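The tablecloth question, and other things I worked out about feeding people in a room that isn't a kitchen

Posted 6/3/26

I have been meaning to write this up for ages, and then it rained all morning and I ran out of excuses, so make yourself a cup of something and settle in. It's going to be a long one. It is mostly about tablecloths.

If you've been reading along for a while you know that a bunch of us get together to eat in the big plain room on the second floor at Dimamham. It's a nice room. It has a wooden floor the color of strong tea and white walls, and it has a counter along one side where people always end up standing, whatever you do with the chairs. What it does not have is a dining table, or anything that was ever meant to be one. We have light tables with thin legs that get carried in and out, and for the first year or so we just put the food straight on top of them and thought nothing of it.

Then came the beet salad. I won't go into the beet salad, except to say that if you leave a bowl of beets on a bare white tabletop for an afternoon, you will be scrubbing that tabletop in July and you will still see the ring at Christmas.

So, tablecloths! I started where I suppose everybody starts, with what was in the closet. I had a heavy cream one from my grandmother's side that is far too good for this and is also an oval, for a table nobody in the family owns anymore. I had a red one that makes all food look like a holiday. And I had a vinyl one with lemons on it that smelled like a pool toy and never stopped smelling like a pool toy, even after a weekend on the line. I tried all three. The cream one was so long that people stepped on it, the red one turned the dishwater pink, and the lemons are now lining the shelf where I keep the paint cans.

What I have come around to is a white cloth with a thin dark grid on it. I found the first one at the Zandden shop, in the bin by the register where they put the things with no box, and I paid twelve dollars for it, and I have never been so happy with twelve dollars. The grid is the clever bit. A plain white cloth shows you every crumb and every crease, and you spend the whole evening looking at them. A busy cloth with flowers hides the crumbs, but then the food gets lost too, and you put down a lovely plate of something and it just sort of disappears into the peonies. The thin lines give your eye somewhere to go. They also help you get the cloth on straight, which I had not thought of when I bought it. You line one of the lines up with the table edge and you're done. My sister says this is the most boring thing I've ever been excited about, and she has known me a long time.

A few things I would tell you about size, if you are shopping. Measure the table first (I know, I know) and then add 22 inches to the length and the same to the width, so you get 11 inches of drop all the way around. Any shorter and it looks like a napkin. Any longer and it sits in people's laps, and sooner or later somebody stands up with the corner tucked under their belt buckle and takes the whole lunch with them. We have had that happen only the once. It was soup.

Wash it before you use it the first time. Mine came out of the package with fold lines like a road map, and they took two washes and a hot iron to go away. I use the Mussa soap flakes for this, the kind that comes in the paper sack, but anything gentle will do. Don't use softener on a cloth you want to wipe down, it gets a film on it and the juice sits on top in beads and then rolls off onto the floor. If something does spill, cold water and a clean rag right away, and dab, and resist the urge to rub. I always rub. Do as I say.

The next thing is cords. I care about cords much more than I used to. A room that wasn't built for eating never has its outlets where you want them, so you plug in a power strip, and then there's a cable running across the floor to whatever it is, and everybody who comes through the door carrying a hot dish is looking at the dish. My rule at home is that the cord goes along the wall and gets taped, and my rule away from home is that I ask for the same thing and then go around later with the tape. You can get a cloth-backed tape that comes up off a wooden floor without taking the finish with it. Ask at the counter, they keep it behind the register for some reason.

And then there's the food itself, or really what the food sits on. I used to bring everything in big bowls, since big bowls are what I had, and I would carry home half of it. People are shy of a big bowl. They don't want to be the first to put the spoon in, and then later they don't want to be the one who takes the last of it, so it sits there in between and goes soft. What gets eaten is whatever is on a plain round plate, low down, where you can see what it is and pick it up with your fingers. Strawberries are the best thing in the world for this. You leave the green tops on, because the top is the handle, and you put them out in one layer with a bit of room, and you don't do anything else to them at all. No sugar, no cream, no mint. I spent years doing things to strawberries. I must have hulled 1,000 of them for that shortcake phase I went through and I'm not sorry it's over.

Dry them well, though. I mean really dry them, one at a time in a dish towel if you have the patience, on their sides, and leave them on the counter until you're about to go. A strawberry with water on it leaves a pink puddle on a white plate in no time and everyone assumes it has gone bad.

The one thing I haven't solved is where people stand. I set out chairs. I have tried them in a ring and I've tried them in rows against the wall, and I once pushed them right up to the table so that people would be forced to sit down like a family. It makes no difference. Half of them stand by the counter with their heads down over whatever is going on there, and the rest drift around in twos and threes. I have decided to like it. There's a kind of hum in a room where people are on their feet that you don't get when everybody is sitting, and besides, the chairs we have up there are desk chairs on wheels, and a person with a plate in one hand on a chair with wheels is a person I'd like to keep away from my cloth.
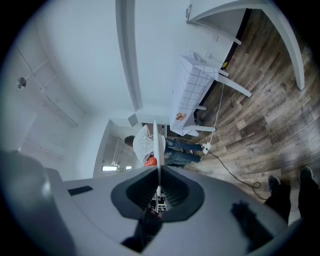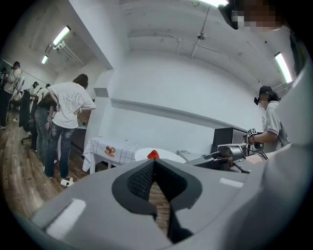
I did think about clips, those little metal ones that hold the cloth to the table edge, and I went as far as buying a set of four from Didau. They work fine outdoors. Inside they just catch on people's sleeves, and one of them pinched me hard enough to raise a blister, so they've gone in the picnic basket where they belong. If your cloth slides, and on a slick tabletop it will, put a piece of that rubbery shelf liner under it, the open kind that looks like netting. One piece in the middle is plenty. Cut it smaller than you think you need so it doesn't peek out.

For getting everything home again, I roll the cloth instead of folding it. I had an old cardboard tube from some wrapping paper and I roll it around that, crumbs shaken out first, dirty side in, and then the whole thing goes under my arm like a newspaper. The plates go in the bottom of the bag with a dish towel between each one. The leftover fruit goes in a jar with a lid, and I eat it standing up in my own kitchen at ten at night, which may be my favorite part of the whole business.

Two people have asked me since the last post where to get the grid cloth, and I'm sorry to say the Zandden bin was empty when I went by on Saturday. They told me there may be more coming, possibly in a dark blue. I'm of two minds about the dark blue. It would be kinder about berry juice, but I think I'd miss the white – it brightens the room up so much on a gray day, and we do get our share of those.

Next time I want to write about bread, and whether it's worth bringing a board or whether you should slice it at home and wrap it back up in the loaf shape, as my mother did. I have feelings about this. If you do too, leave them in the comments, and if you have ever gotten beet out of a white tabletop, please, please tell me how.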